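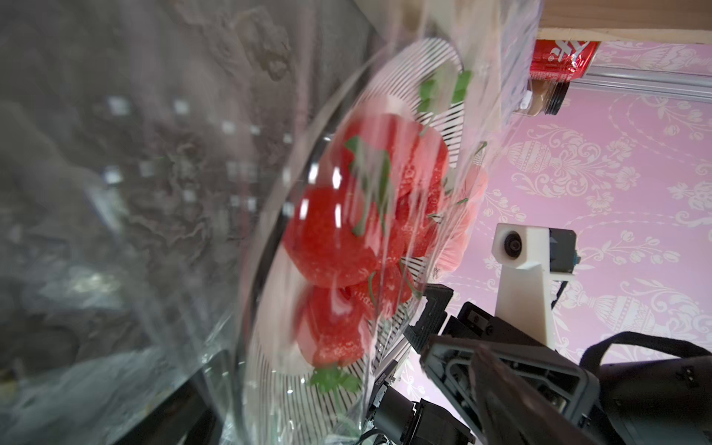
Hornosari Buried Settlement Project
Progress report to the Dretton Fund, second period

Prepared by Ourania Kouris, with contributions from Markos Karagiannis (trenches) and Styliani Karras (pottery)

Summary for the grants officer

The original application said we would show that the lower settlement at Hornosari was destroyed in a single earthquake. I didn't write that sentence and I wouldn't have signed it. After two periods of work we can say that some walls fell, that some of them fell in the same direction, and that a lot of soil came down the hill on top of them. Whether this was one event or several, and whether anyone was living there at the time, is still open. The Fund should be wary of anyone who tells it otherwise, including us in last year's newsletter.

Spending is within budget except for transport. The dating samples are late. A full account of both is given further down.
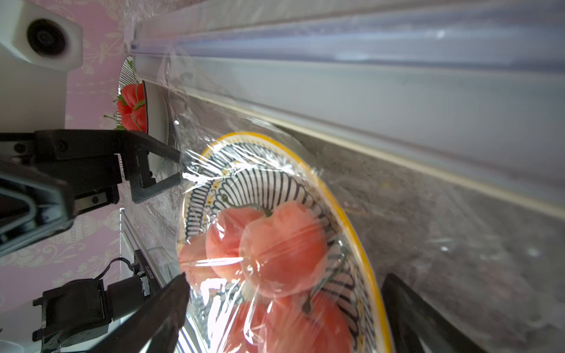
Hornosari, 4 April 2024

Trenches

Work was carried out in four trenches, all of them on the Tsolakis plot. We had asked for access to the neighbouring field as well and were refused, so the results come from one strip of ground 100 metres long at the foot of the slope. This matters more than it may seem. The old argument for an earthquake depends on the damage being the same across the whole settlement, and we have looked at one side of it.

Trench A gave us the wall that everybody likes to photograph. It is a dry stone wall, fallen to the south, with the courses still lying in order like a spread pack of cards. Markos reads it as a sudden collapse and I agree that it went over in one go. I don't agree that this takes us to an earthquake. A wet hillside leaning on the uphill face of a badly built wall will do the same, and there is a modern terrace wall above the track which did exactly that two winters ago.

Trench B was meant to find the continuation of the wall. It found a pit full of roof tiles, late, and under them a floor with nothing on it. The floor had been swept or cleared before the soil covered it. People don't usually tidy up in the middle of a disaster. It may be that the building was already out of use, in which case its collapse tells us little about what happened to the village.

Trench C was stopped early because of ground water. We intend to go back in May, when the plot should have drained, though I was told the same about last May.

Trench D is the best of the four and has had the least attention. The section shows two separate bands of slope wash with a thin dark soil between them. Plants grew on that surface for some time before the second band arrived. How long, we can't say yet. If the dark soil is what it looks like, the "single event" is already in trouble.

Pottery

Styliani Karras has now been through the 229 sherds from floor levels. Most are plain kitchen ware, which in this district hardly changed for generations and is poor stuff to date anything by. A small group of painted pieces is more useful and points to the later part of the expected range. She has asked me to stress that the painted pieces come mainly from Trench A and that one bag was mislabelled in the field and has been left out.

The near-complete jar mentioned in the last report has turned out to be parts of two jars. The drawing has been withdrawn.

Dating

We sent 88 soil and charcoal samples for assessment. The laboratory has so far reported on the first batch and considers many of them unsuitable, chiefly because of roots. The rest have been promised twice. I have stopped giving the Fund dates for this and will forward the results on the day they come.

The slope model

A good part of the second payment went on the computer model of the hillside, built by Iraklis Sarantis using the Grundine package. It runs, and it makes very handsome maps. It shows that an earthquake of a certain strength could have brought the slope down. It also shows that three weeks of heavy rain could have done it. When I asked which was more likely I was given a percentage, and when I asked where the percentage came from I learned that one of the main inputs, the depth of loose soil, had been guessed from the road cutting. We have since measured it in all the trenches where we reached rock, and it is shallower than the guess. The model will be run again with the real figures. Until then I ask that the maps are not used in the Fund's annual review.

Iraklis accepts this, with the reservation that the road cutting was the only information he had at the time, and that he had asked for better.

Historical sources

Leopoldo Arellano spent three weeks on the monastic land registers in search of any mention of the village's end. He found that it paid its dues, then paid less, then was dropped from the list. The gap between the last two entries covers a whole generation of missing pages. The traveller's account so often quoted locally, with the bells ringing by themselves, was written down long after the event by a man who never got further than the harbour. It can't be used as evidence and I would like it taken off the information board.

Money

Transport is overspent. The hire van was needed for longer than planned because of the stoppage in Trench C, and fuel went up. We have covered the difference from the drawing and printing line, where there is less to draw than we hoped. No extra funds are requested in this period.

The finds store is paid for until the end of the season. The roof leaks over the east shelves and the landlord has been written to.

Changes we ask the Fund to approve

Objective 1 currently reads "to demonstrate the destruction of the settlement by earthquake". We ask for this to be changed to "to establish how and when the lower settlement went out of use".

The public talk planned for the summer should be put off until the dating results are in. Markos disagrees and thinks a talk on work in progress would be well attended. I have no doubt it would be, and that the earthquake would be in the local paper the next morning.

Next period

Reopen Trench C if it is dry enough. Extend Trench D up the slope to follow the dark soil, and take a column of samples through it. Ask again about the neighbouring field, this time in writing. Rerun the model. Styliani will finish the kitchen ware from the upper levels, and the section drawings for A and D will be sent with the next report.

O. Kouris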